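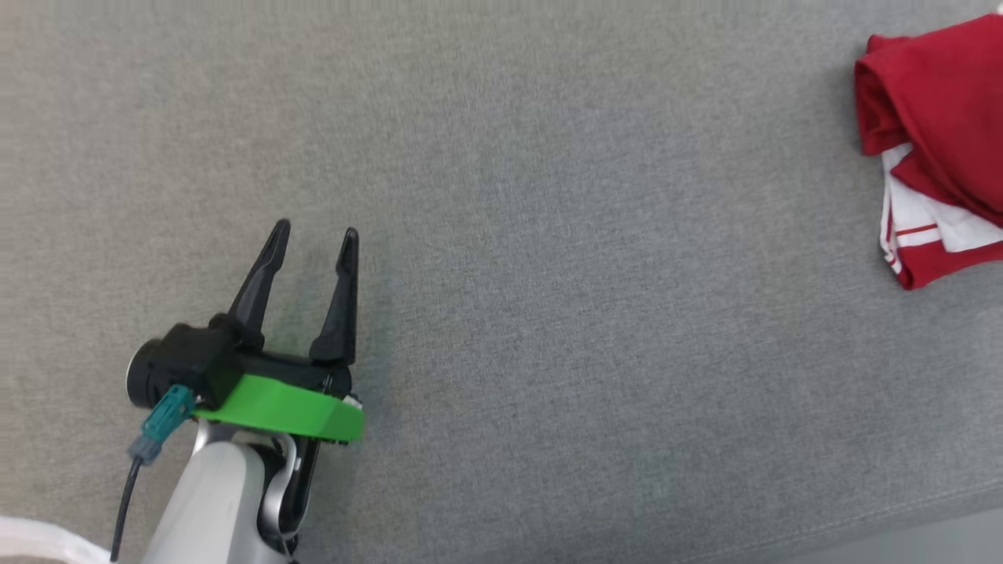

Search the archive
Go
Filed under: Upholstery & Soft Furnishings > Re-covering

Subject: Re: Foam, feathers and the Gallska two-seater
Date: September 22, 2022

Imtiaz Sultana wrote:

> Hello all. I've inherited a Gallska two-seater and the seat has gone
> at one end, so that anybody who sits down slides gently towards the
> arm. The cover is sound and I would like to keep it. Do I need new
> foam, or is it the webbing? A shop in town (Grekier) has quoted me
> 300 pounds for "a full refresh" and couldn't tell me what was in it.
> Also, is it true you can iron wool upholstery? My aunt says yes but
> she also irons tea towels.

Imtiaz,

For 300 pounds I'd want the refresh to come with a sandwich. Before you hand it over, turn the thing upside down. Get somebody to help, as the Gallska is heavier than it looks and has a front rail placed exactly where your shin will be. Unpick or unstaple the black dust cloth along the back edge only and fold it forward. You'll see the webbing straight away. If it's the original it will be the brown rubber sort, held in metal clips, and by now it will have the springiness of a liquorice bootlace left on a dashboard.

Sliding towards one arm nearly always means a strap or two has gone at that end. Tired foam sinks in the middle of wherever people sit, and gives you a dent with a rim, like a cat bed. I had both on mine, but I'd also had teenagers.

Replace all the straps while you're under there. I did only the broken ones the first time, in July, feeling thrifty, and was back on the floor a fortnight later doing the others. Jute webbing is fine for a traditional frame but you want the elastic kind for this one. Stretch it by hand until it's taut and then a little more, and check each strap against the one beside it before you fix it. Weerasinghe sell it by the roll and will cut you a shorter length if you ring, though the man on the phone sighs.

If it is the foam, ask for a firm grade and give them a paper pattern, not measurements. The seat isn't square. Mine was off by almost 4 cm from front to back, which I discovered after ordering a beautifully square piece of foam. It now lives in the boot of the car and is very good for kneeling on. Wrap the new piece in polyester wadding, spray glue, outdoors, old clothes. The cover will go back on more easily if you put a thin plastic bag over the foam, wriggle everything in and then pull the bag out through the zip. Leave yourself an afternoon and don't have people round.

Ironing: your aunt is half right. You can steam wool. Keep the iron off it, use a damp cloth in between, and try it first on the underside of a cushion. If the label has gone and you don't know it's wool, assume it isn't. Sunance used to put out a plain cover that everyone took for wool, and Maureen on the old list (some of you will remember the photographs) put a hot iron through hers.

As for keeping the cover, I'm with you. Plain cloth wears better than people think, and a decent brush with the weave will bring up more than any foam cleaner. Do the arms too or they'll look worse by comparison. I forgot, and had to start again once the seat was done.

The dust cloth goes back last. I used 24 staples where the factory had used what I can only call all of them, and it has stayed up so far.

Could somebody who has done the 3-seater say whether the clips are the same size? I've been offered one and my wife has asked me to be sure.

Dennis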